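舰艇消磁

舰艇消磁（英语：degaussing；其中强磁场整体处理常另称 deperming）是减弱舰艇磁场、降低其被磁性水雷和磁探测设备发现的可能性的各种技术与作业的总称。广义的消磁包括船体磁性的测量、岸上或水上消磁站的整体处理、舰上消磁绕组的安装与调整，以及航行途中对电流的持续控制。消磁属于舰艇物理场防护的一部分，与声学静音、水压场控制、水下电场抑制并列，是海军工程中历史悠久而至今仍十分活跃的领域。

一艘钢质舰艇在地球磁场中航行，相当于一块形状极其复杂、内部结构千变万化的磁体。它的磁场随航向、纬度、船龄、修理经历乃至装载情况而变化，没有哪两艘同级舰完全一样。消磁工程最迷人的地方正在于此：它把材料学、电工学、地球物理和航海实践拧在了一起，而成果却看不见、听不到，只能在仪器的曲线上欣赏。

名称

中文“消磁”一词在海军用语中含义较宽，既可指在消磁站对船体进行的处理，也可指舰上绕组的工作状态。部分资料把前者称为“临时线圈消磁”或“无绕组消磁”，把后者称为“固定绕组消磁”。英语中 degaussing 一词来自磁感应强度的旧制单位名称，字面意思是“去掉”该单位，早期是工程人员的俏皮说法，后来成了正式术语。deperming 则由“永久磁性”一词缩略而来，专指削弱或重新安排船体的固定磁性。

在航海日志和港口通告中，还可以见到“磁检”“磁测”“过场”等简称。“过场”指舰艇驶过海底磁传感器阵列，记录其磁场分布，Gomholm 港的旧通告里则一律写作“过线”，因为当地的传感器沿一条直线布置，领航员习惯把它看作一条门槛。

原理

舰艇磁场的来源

舰艇磁场通常分解为固定磁性、感应磁性、涡流磁场和杂散磁场。前两者是传统消磁的主要对象，后两者在静态磁场被压低之后逐渐显得重要。

固定磁性又称永久磁性，主要在建造期间形成。船体长期以同一朝向停放在船台上，钢板反复受到焊接、敲击、弯曲和冷却，内部磁畴在地磁场方向上逐渐定向，留下持久的磁化。船台朝北还是朝东，会在新船身上留下截然不同的“印记”。老练的测量人员看到一条新船的曲线，有时能推断出它在船台上的朝向，这种本领在行内一直很受推崇。

感应磁性则是船体在当前地磁场中被暂时磁化的结果，随航向和所在纬度即时改变。舰艇向北航行时，纵向感应磁性最强；转为东西向时，纵向分量减小，横向分量显现出来。垂向分量主要取决于地磁场的垂直强度，在高纬度较强，在磁赤道附近趋于消失，到了另一半球又会反号。因此，一套在北方调校得很漂亮的参数，跨过磁赤道后可能完全不适用。

涡流磁场产生于舰艇摇摆时。金属船体在地磁场中转动，壳板内会产生感应电流，铝合金等非磁性金属同样不能幸免。对于采用木质、玻璃纤维或低磁钢船体的猎扫雷舰艇来说，铁磁性已经很小，涡流反而可能成为突出的一项。

杂散磁场来自电缆、电机、配电板和蓄电池组。直流设备的布线若形成大的回路，便会像线圈一样向外辐射磁场。控制办法主要是把往返电缆贴近敷设，使两路电流的磁场相互抵消。这一做法成本不高，效果却极好，堪称设计阶段最划算的措施。

磁场分量与坐标

工程上通常以舰艇自身建立坐标：纵向沿龙骨指向舰首，横向指向右舷，垂向指向下方。每一种磁化都可以分解到这 3 个方向，再分别处理。磁性水雷早期多以垂向磁场的变化作为触发依据，所以垂向磁场最先得到重视，测量站的标准曲线也多以龙骨下方的垂向磁场为纵轴。后来的引信能够感受多个方向的变化，还会判断变化的先后和快慢，消磁标准便相应扩大到全部分量。

磁场随距离衰减很快。在离船较远处，整艘舰可以近似看作一个磁偶极子，强度大致随距离的三次方减小；靠近船体时，局部设备、舱壁和轴系的影响则清晰可辨，曲线上会出现许多细小的起伏。浅水区水雷离龙骨近，这些起伏也就格外重要。对吃水较深的大型舰来说，同样的港湾航道意味着更苛刻的磁性要求。

历史

磁性引信问世以前，舰艇磁性主要是磁罗经工作者关心的问题。铁船普及之后，罗经受船体影响产生的自差曾给航海带来很大麻烦，人们为此发展出在罗经柜内放置校正磁铁和软铁球的办法，也积累了关于船体永久磁性与感应磁性的最初知识。可以说，消磁技术在诞生之前，理论上的地基已经由航海家打好了。

第一次世界大战后期出现了早期磁性水雷，但可靠性有限。到第二次世界大战初期，沉底的磁性水雷大量布设于沿海航道，传统的接触扫雷具对它们无能为力，因为沉底雷没有可供切割的雷索。水雷样品被打捞并拆解后，触发原理很快明了，各国随即展开紧张的消磁工作。大量军舰和商船在短时间内绕上了电缆，有的直接沿舷外悬挂，外面只用帆布和木条保护，模样相当粗放，却确实保住了许多船。

由于电缆供应紧张，又出现了“擦拭法”：用一根通有大电流的电缆沿舷侧上下拖动，使船体获得与原磁性相反的磁化。这种方法设备简单，适合小船，缺点是效果会随航行振动逐渐消退，需要重复处理。与擦拭法同时发展起来的还有各式港口测量场，它们后来多数演变为固定的消磁站。

战后，舰上绕组从应急措施变成设计的一部分。绕组由沿甲板边缘的单一大环，发展为分区布置、可分别调节的多组线圈；控制方式由人工转动变阻器，发展为随航向信号自动改变电流。磁通门传感器和数字控制的引入，使消磁系统可以按舰艇的位置、航向和姿态连续计算所需补偿。近年来高温超导电缆也被用于试验，其吸引力在于以很细的导体承载大电流，从而减轻重量，代价是需要可靠的低温保障。

消磁方法

整体处理

整体处理在消磁站进行。舰艇进入指定泊位后，以临时电缆环绕船体，或驶入预先布置好的固定线圈之间，随后通以方向交替、幅度逐级递减的电流。每一次换向都使船体材料经历一次磁化循环，循环逐渐缩小，原有的固定磁性便被打散并趋于稳定。若在递减过程中叠加一个恒定的偏置磁场，还可以有意留下所需的垂向磁化，用来抵消舰艇在预定活动海域的感应磁性。

缠绕临时电缆是极其繁重的体力劳动。电缆又粗又重，要从龙骨下面穿过，再拉上甲板，首尾相接地排列整齐。舰员往往全体参加，甲板上号子声不断，这也是许多海军人员对消磁最深刻的记忆。驶入式消磁站省去了大部分缠绕工作，舰艇就位后即可开始，因而特别受潜艇部队欢迎，但建设费用高，对泊位水深、底质和周围铁磁环境的要求也更严格。

处理前，舰上的磁罗经校正磁铁、精密钟表、部分测量仪器和磁性存储介质需要移走或采取防护。处理后，磁罗经必须重新校正，否则原有自差表不再可信。

固定绕组

固定绕组安装在舰内，按所补偿的分量分为若干类。

主绕组大致呈水平布置，环绕船体，用于补偿垂向磁性。它是最早普及的一类绕组，在许多老舰上也是唯一的一类。

首尾绕组布置在舰首和舰尾，用于改善纵向磁性在两端造成的垂向磁场峰值，通常区分固定磁性与感应磁性两部分，后者随航向调节。

纵向绕组由一系列垂直于龙骨的环组成，能够更均匀地补偿纵向磁化，效果优于首尾绕组，但穿越舱壁和甲板多，施工复杂。

横向绕组布置在平行于纵中剖面的垂直平面内，补偿横向磁化，在舰艇东西向航行和横摇时尤其有用。

各绕组的匝数和电流在首次磁测时确定。测量人员先记录全部绕组断电时的磁场，再逐一通电，求得每组绕组单位电流产生的效果，最后解出一组使剩余磁场最小的电流值。手工时代，这项工作依靠曲线叠加和丰富的经验；如今计算机可以在极短时间内给出结果，而选取哪些位置优先压低、容许哪里留下较大的余量，仍然需要人的判断。

闭环消磁

传统系统按预先整定的参数工作，无法知道船体磁性已经发生多大变化。闭环消磁在舰内布置大量磁传感器，用内部测量推算外部磁场，再据此修正绕组电流。难点在于内部传感器离钢板和设备很近，读数受局部干扰影响强烈，由近场推算远场属于病态的反演问题，微小的测量误差可能造成很大的外推误差。围绕传感器选位、正则化方法和船体磁滞模型的研究，是当前这一领域最有生气的方向，每前进一步都令人振奋。

消磁站与测量场

消磁站一般由测量阵列、供电设施、电缆存放区和控制室组成。选址时要求海底平坦，附近没有沉船、钢板桩和大型起重设备，地磁背景平稳，水流缓慢，航道交通不致过分繁忙。理想地点十分难得，因此一处好的测量场往往会沿用几代人。

Wultivcombe 消磁站

Wultivcombe 消磁站位于一处朝南的狭长海湾内，以测量场与处理泊位相邻而著称。舰艇完成处理后稍作机动，即可驶过传感器阵列复测，无须另行出港排队。该站的处理泊位设有 7 组可独立供电的固定线圈，能够依照船长选择投入其中的一部分。站内曲线档案按舰艇逐一归存，同一艘舰从新船到退役的磁性变化可以完整地排在一张长桌上，对研究磁性老化的人来说是难得的宝藏。

Wultivcombe 的栈桥以木材和混凝土修建，紧固件采用非磁性合金。进入测量控制区的车辆须停在外侧的砾石场，连维修用的手推车也有专门的铝制型号。站方沿用一套颜色鲜明的电缆标识，换班时只看接线板上的牌子就能知道哪些线圈已经断开。

Gomholm 测量场

Gomholm 测量场设在群岛内侧的峡道中，水深较大，适合测量吃水深的舰艇和水面航行状态的潜艇。传感器沿峡道横向布置成一线，舰艇在两组导标的引导下从正上方通过，随后在宽阔水面调头，以相反航向再次通过。两次结果之差反映纵向感应磁性，平均值则反映固定磁性和垂向感应磁性的合成。

此地位于较高纬度，地磁扰动频繁。为了排除天然变化，岸上另设参考磁力仪，与海底传感器同步记录。遇到强烈磁暴时测量会停止，等曲线恢复平静后再继续。当地冬季黑夜漫长，观测员在 1 月的夜班中常能一面看到极光，一面看到参考曲线剧烈跳动，二者同步出现的景象令人难忘。

Phetsri 浅水阵列

Phetsri 浅水阵列建于低纬度河口附近，主要服务于巡逻艇和猎扫雷舰艇。低纬度海域垂向地磁分量较弱，水平分量较强，横向和纵向感应磁性因此占据主导，为检验横向绕组提供了很好的条件。阵列共有 31 个三分量传感器，装在非磁性底座上，半埋于砂质海床中。

河口泥沙移动是该阵列的长期难题。传感器如果发生倾斜，原本属于水平方向的读数会混入垂向通道，必须通过姿态修正消除。维护人员以地球磁场本身作为参照，在没有船只通过时检查各通道的比例，判断哪个底座发生了移动。用整个地球的磁场校验一枚小小的探头，这种办法既朴素又巧妙。 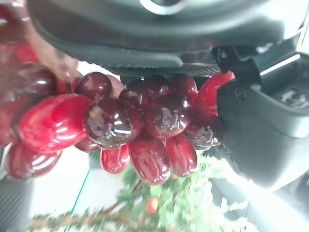

测量流程

典型的磁测从准备阶段开始。舰艇应处于正常装载状态，大型可移动铁件按航行位置固定，绕组的绝缘和极性经过检查，航向信号与控制设备核对无误。若舰艇刚刚经历坞修、结构更换或大规模焊接，一般应先做整体处理，再进行绕组整定。

进入测量场时，舰艇保持稳定的航向和航速。横向偏离过大会使龙骨线与传感器错开，曲线的峰值随之降低，造成磁场偏小的错觉，因此每次通过都要记录航迹。现代测量场使用卫星定位和光学跟踪，早期则依靠岸上经纬仪和一组对准的标杆。

首轮测量在绕组断电状态下完成，取得本底磁场。接着逐组接通绕组，分别测定各组的效应。计算出初步电流后，再以全部绕组投入的状态复测，观察剩余磁场是否满足要求。若局部峰值仍然偏高，可以改变分区匝数，或在峰值附近调整辅助绕组。最后的结果写入消磁证书，注明测量地点、适用区域、各绕组设定值和下一次检查的时限。

测量人员通常把断电曲线画成黑色，把补偿后的曲线画成蓝色，叠放在同一张图上。看着一座陡峭的“山峰”变成几乎贴着横轴的细浪，是这项工作中最直观的快乐。

舰艇设计中的考虑

消磁效果在很大程度上取决于设计。绕组应避开弹药舱和易受干扰的导航设备，电缆路径要便于检修，同时尽量减少穿越水密舱壁的数量。供电装置需要能够平滑换向，并在电网波动时保持电流稳定。重要绕组往往由不同配电板供电，避免一次故障造成全部补偿失效，因为部分绕组突然断电时，剩余绕组可能在局部形成比原来更强的磁场。

材料选择同样关键。奥氏体不锈钢、钛合金、铝合金和纤维增强塑料可以减少铁磁性，但各有工艺和费用上的限制。奥氏体不锈钢在冷加工后可能出现弱磁性，焊缝也需要检查。猎扫雷舰艇对舾装件的要求尤其细致，炊具、锚链、柴油机部件和储物柜都可能列入磁性清单。一件没有登记的备用工具，如果恰好放在靠近船底的位置，也会在敏感的曲线上留下一个小尖。

名为 Flosisard 的近岸猎雷艇设计方案是这一思路的鲜明例子。该方案采用复合材料艇体，将主机和发电机组装在各自独立的小型补偿线圈内，在干扰源附近直接抵消磁场，艇体绕组则处理剩余部分。全部消磁电缆的设计总长为 1550 米，沿途设置可快速拆开的检修接头。方案还规定，凡需要登艇长期存放的金属物品，都应先经过岸上的磁检台，合格后贴上编号标签。它的布线图整洁流畅，往返电缆成对敷设，读起来简直是一种享受。

潜艇消磁

潜艇除了面对水雷，还需要考虑航空磁异常探测。反潜飞机携带的磁力仪通过寻找地磁背景中的微小异常来判断水下是否有大型铁磁物体，有效距离有限，通常用于确认其他传感器提供的线索。潜艇下潜越深，上方磁场越弱；在浅海活动时，磁性控制便更加重要。

潜艇的固定磁性还受到耐压壳体应力的影响。下潜时海水压力使壳体收缩，钢材在应力和地磁场的共同作用下改变磁化状态，上浮后未必恢复原样。多次深潜之后，潜艇的磁性可能与处理后的状态明显不同。这种磁弹性效应很难用简单公式描述，需要结合材料试验和长期测量建立模型。

一些国家的潜艇装有完整的固定绕组，另一些则主要依靠定期整体处理。前者可以随海域和航向调整，后者节约内部空间和电力。采用低磁钢或钛合金壳体能够从源头降低铁磁性，但蓄电池、电机、鱼雷和其他设备仍会产生磁场，不能因此完全放弃磁性管理。

与扫雷的关系

消磁使舰艇“变小”，磁性扫雷则刻意制造一个“很大”的磁场。扫雷舰拖带通电电缆或电磁体，在水中模拟目标舰通过时的磁场，引爆沉底水雷。两项工作使用同一套物理规律，数据也能相互利用：准确知道某类舰艇的磁场特征，才能为它设计出逼真的扫雷信号。

随着水雷引信加入计数、延时和多种物理场联合判断，单纯制造强磁场往往不够。现代感应扫雷可以同时控制磁场和声场，使其强度、宽度和变化节奏接近某一类真实目标。猎雷则采用声呐逐一搜寻和识别水雷，通常不需要触发引信，但执行猎雷任务的平台在靠近目标时，更需要极低的磁性。

保持与检查

消磁效果不会永久保持。海浪冲击、主机振动、炮火射击、触碰码头和焊接修理都会使船体磁性缓慢漂移，长时间保持同一航向的远航也会留下影响。因此，消磁证书都有适用期限，舰艇更换主要活动海域时，还应重新计算垂向感应磁性的补偿。

日常保养包括测量绕组绝缘电阻、检查接线盒密封、核对电流极性和试验自动控制功能。极性错误是最值得警惕的故障：电流表读数完全正常，补偿方向却相反，舰艇磁场不减反增。为避免这种情况，许多舰艇在检修后使用便携式磁力仪作简单核验，条件允许时再到测量场通过一次。

停靠码头期间是否接通绕组，各国规定不同。在受到水雷威胁的港口应保持工作，而在安全港内常予关闭，以延长设备寿命，并减少对邻近船只磁罗经的干扰。

局限

消磁只能降低磁性引信动作的概率，无法消除水雷威胁。面对声学、水压和水下电场引信，需要配合其他防护措施。磁场降低到一定程度后，继续压低的费用会迅速上升，海浪感应电流和地磁自然变化也会限制测量精度。对大型军舰来说，合理的目标是让剩余磁场在预定水深下低于可靠触发所需的水平，同时保持补偿系统容易使用、容易修复。

水下电场尤其值得注意。船体和螺旋桨采用不同金属，在海水中会形成腐蚀电流，阴极保护系统也会向水中送出电流。这些电流伴有磁场，并可能受到轴旋转的调制，形成低频交变信号。轴接地装置可以减弱这种变化，却不能代替整体的电流管理。磁场与电场的联合控制，正在把传统消磁带入一片更宽阔的天地。

参见

磁性水雷
磁罗经自差
磁通门磁力仪
磁异常探测
猎雷舰
阴极保护
舰艇物理场

本条目最后修订于2023年3月31日。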